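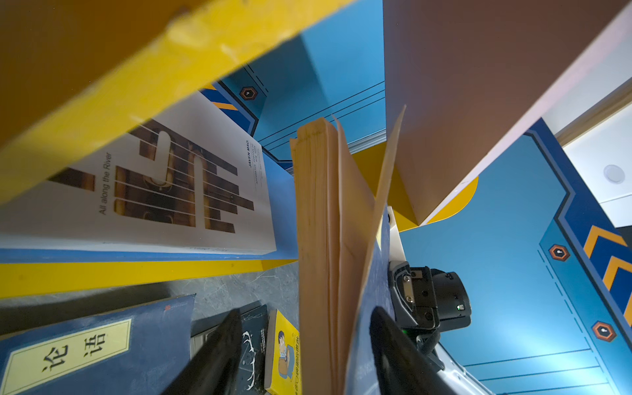
Drodard reissue restores original episode order and the uncut Drikerness arc

Pelline has confirmed the episode order and technical details for its reissue of the animated series Drodard. All 290 episodes will be presented in original broadcast order, with the original audio, the English dub and a newly timed subtitle track. The first batch goes up in February at 6 p.m. and runs from episode 1 to episode 151, where the harbor storyline ends and the cast leaves the island for the mainland.

The main change for viewers who know the series only in English is the numbering. The English broadcast merged several two-part episodes, skipped others, and moved the tournament rounds ahead of the travel episodes that lead up to them. As a result the English episode numbers drift away from the original ones early in the first season and never line up again. The reissue drops the English numbers as the main reference. They will still be shown in the episode details, after the original number, for people working from older guides.

Episodes that were merged for the English broadcast have been split again. Each half now has its own opening, title card and preview. Where the dub has no recorded line for a restored passage, the player switches to the original audio with subtitles and then returns to the dub at the next scene. Pelline says no new dub recording was made for the first batch.

The Drikerness arc

The most heavily altered part of the series in English was the Drikerness arc, in which Captain Orsel and her apprentice Tam spend a winter in the fortified port of that name. In the original, Tam loses the qualifying match to the ferryman's son, hides the result from Orsel, and enters the second round under a borrowed name. Orsel finds out during the match itself and lets it go on. The two do not speak for the whole of the next episode, which follows Tam alone on the sea wall.

The English version removed the borrowed name. Tam was given a line stating that the first match had been a practice round, and the episode on the sea wall was left out. That made the later quarrel between Orsel and the harbor judge hard to follow, as the judge refers to the false entry papers twice and the dub had him talk about an unpaid mooring fee.

Both versions of the arc will be available. The default is the full version with subtitles. The English edit is listed under extras, at its broadcast length, with the original English title cards.

"The edit is part of how people saw the show, so we kept it," said Iker Rivas, who supervised the restoration for Pelline. "It shouldn't be the only version of those episodes that anyone can get."

Subtitles

The subtitle track was prepared by Fatemeh Amini and Sepehr Ranjbar. It replaces the track made for the disc release, which was timed to the English cut and slipped out of sync wherever footage had been removed. According to the notes supplied with the announcement, 1,364 subtitle lines in the first batch were rewritten and the remainder were kept with corrected timing.

Most of the rewritten lines deal with names and ranks. The disc release used three spellings for the harbor judge's family name, and it translated the rank of "second pilot" as either "mate" or "deputy" depending on the episode. The new track uses the original personal names throughout, including in episodes where the dub uses the English ones. Viewers who play the dub with subtitles on will therefore hear one name and read another. A separate caption track that follows the dub word for word can be selected in the same menu.

Song lyrics are subtitled for the first time – opening and ending themes as well as the work songs in the shipyard episodes. On-screen text such as letters, shop signs and tournament brackets is translated at the top of the picture. The translation can be turned off without losing the dialogue.

Picture and sound

The first season was scanned again from film. The image is 4:3 with no cropping. Grain has been left in, and the color follows the broadcast reference tapes, which are noticeably cooler than the disc release. Night scenes in the shipyard episodes, which had been brightened for disc, are back to their earlier level.

From the second season on, the series was finished on tape and no film elements for the complete picture survive. Those episodes have been upscaled from the tape masters with light noise reduction. Negin Jafarzadeh, who handled the picture work, said that interlacing errors in the tournament finals had been repaired by hand but that some softness in fast camera moves remains and will not be corrected.

Audio is the original mono for the first season and stereo after that. The dub is stereo throughout. No surround mix has been made. The music replaced for the English broadcast is present only on the dub track, so switching languages in the middle of an episode will also change the score.

Next-episode previews are included for every episode in the first batch except one. The preview that follows the end of the Drikerness arc exists only in a home recording of poor quality, and Pelline has placed it with the extras. The episode itself ends on the sponsor card background with the text removed.

Availability

The series will be carried on the Nikolovski streaming service and sold as downloads. Episodes run in their original form for a 30-minute slot, without advertising breaks. The eyecatches that led into and out of the breaks have been kept, and the player does not offer to skip them. It does offer to skip the opening, although not in the episodes where the first scene plays under the credits.

Viewers who already have Drodard in their Nikolovski history should note that progress will not carry over. The service holds the old English-numbered version as a separate title, and it will be withdrawn when the first batch of the reissue goes up. Ratings and watch lists attached to the old title will be removed with it. Downloads bought in the old version will continue to play but cannot be exchanged.

A disc edition is planned but has no date. Pelline said the discs would use the same masters and the same subtitle track, with the two versions of the Drikerness arc on separate discs.

Second batch

The second batch covers episode 152 to the end of the series. It includes the mainland railroad storyline, which was never dubbed, and the final tournament, which was dubbed from a shortened edit. Subtitle work on these episodes is under way under Pouran Shirazi. Two items are still open: the rights to the insert song in the railroad storyline, and the condition of the audio on the last tape of the final season, which has dropouts in the left channel during Orsel's farewell to the crew.

If the song cannot be cleared, the scene will run with the instrumental version used in the original repeat broadcast. For the dropouts, Pelline intends to copy the right channel across for the affected passages and to mark them in the episode notes.

The recap episodes will be included in the second batch at their original positions. In the English broadcast they were shown together between seasons, which placed one of them ahead of the events it recaps.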